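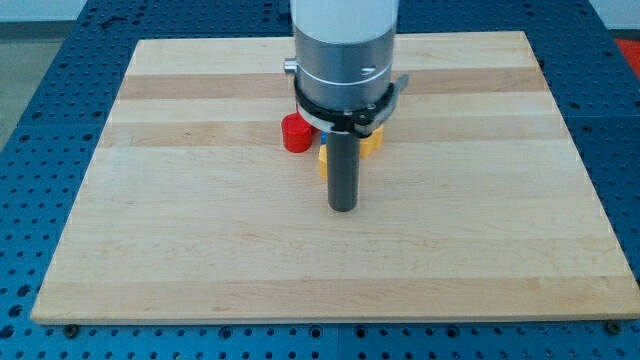

Vol. 5, No. 2

Review: Irkumance, a pushing planner from Linnea Amundsen and Marwa Nasr

I've wanted a method like this on my own bench for years! Irkumance teaches an arm to separate crowded parts using a plain rod, no fingers at all. You give it a tight group, a red cylinder with a few yellow and blue pieces, say, and it picks a short series of nudges that should leave each part standing clear of its neighbors.

What won me over is how little it asks for. The model learns from 100 recorded pushes on a single surface, and the authors report that it cleared 198 clusters before they stopped the trial. I ran the released code in December on our setup (a maple cutting board on the hole-grid table, very glamorous) and had it planning sensible pushes by lunch. The first nudge is often sideways and looks wrong, and then you see the gap it was after. Lovely stuff.

Grumbles? Hidden parts still throw it. When one piece sits behind another, the planner guesses at its outline and sometimes guesses big. Setup notes are thin too, and the rod calibration took me around 2 hours.

Branislav Havlíček's older Buver planner is quicker per push, but it needs far more training. I'm keeping Irkumance installed. Next up is a board with a rougher grain.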